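06/01/2020
By the Skutside tooling desk

Ticket 268 - wrist stream lags head stream after Henex planner update

Since the update, the Nikach perception node pairs wrist and head images by arrival order and ignores capture time. The planner then rejects grasps on the cutting board as "pose disagreement." Reproduced 3 times on the Ridgeway table. Offset was about 242 ms each time.

Tried: restarted the node, no change. Swapped the network cable, no change. Rolled the planner back to build 209 - rejections stopped.

Wrist view and head view from the same setup:
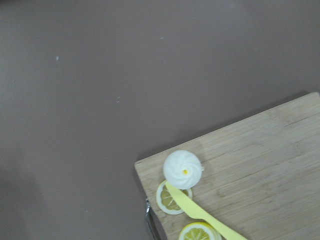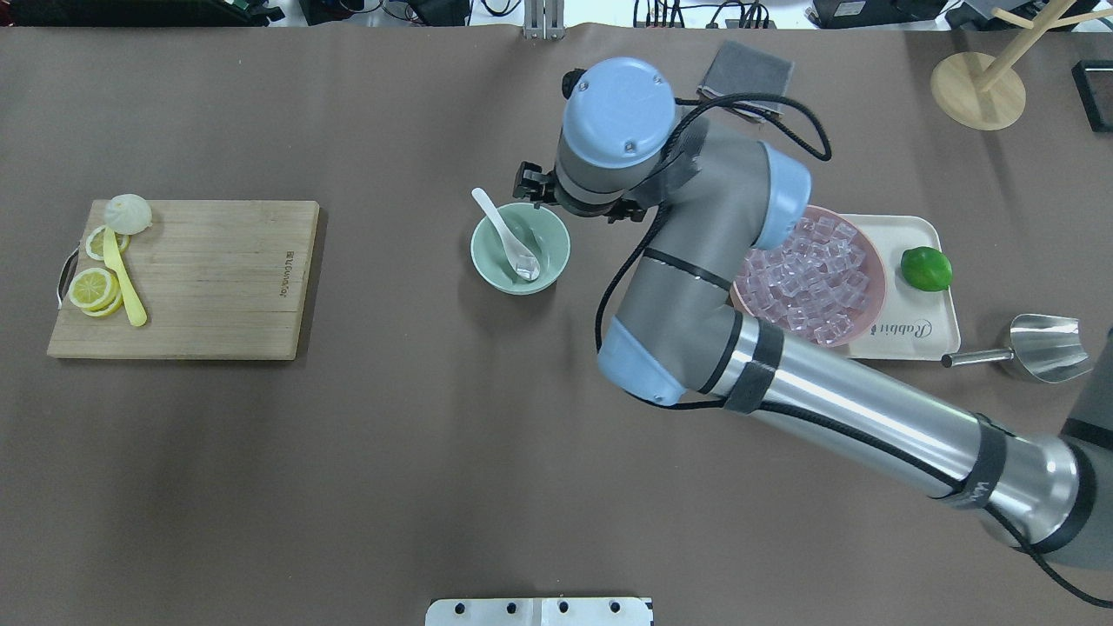

Workaround is to set pairing to "timestamp" in the node config and restart both processes. Leave the queue length alone for now. The fix is planned for the July build. Keeping this open until the log replay passes on the new build.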